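Notes for talk 2, Brillbridge garden trade day
Slot: Monday, after the tea break
Subject: product listings for garden ornaments sold online

Slide 1. Scope
Wind chimes are out, as they were covered in the morning. I am dealing with bird baths, sundials and small water features only. Figures come from the Jikix shop catalogue, 2000 listings, checked in September.

Slide 2. What a listing must state
Overall height, bowl diameter, weight empty. Material of bowl and stem given separately. Whether the finish is frost-proof or only frost-resistant. Pause on this; the two terms get mixed up and returns follow in winter.

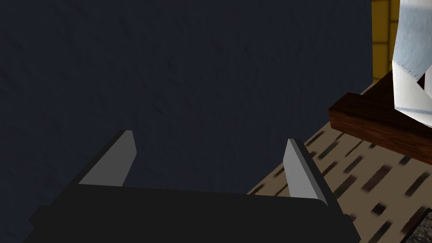

Open gripper, computer-rendered.

Slide 3. Weights
Resin pedestals need ballast. State the fill volume in litres and the position of the plug. The Zostasix range gives the boxed weight, so subtract packaging before publishing. Delivery over 6 kg goes on the higher tariff at Bhattacharjee.

Slide 4. Titles
Maker, type, colour, height, in that order. Keep to 100 characters. Do not repeat the full product name in every sentence of the text below the title.

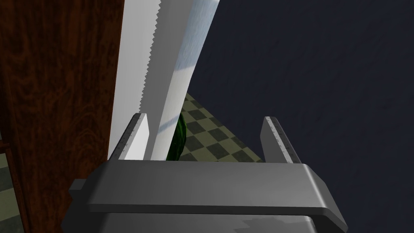

One shop replied by email that repeating the name had brought in more searches for them, and that they would keep it in the first line and the last. Read this out. My answer: first line only, then test the last line for a season.

Slide 5. Returns
Split the reasons into size, damage and colour. Size is the one a listing can fix. Hand round the blank form, then take questions on slides 2 and 3 first.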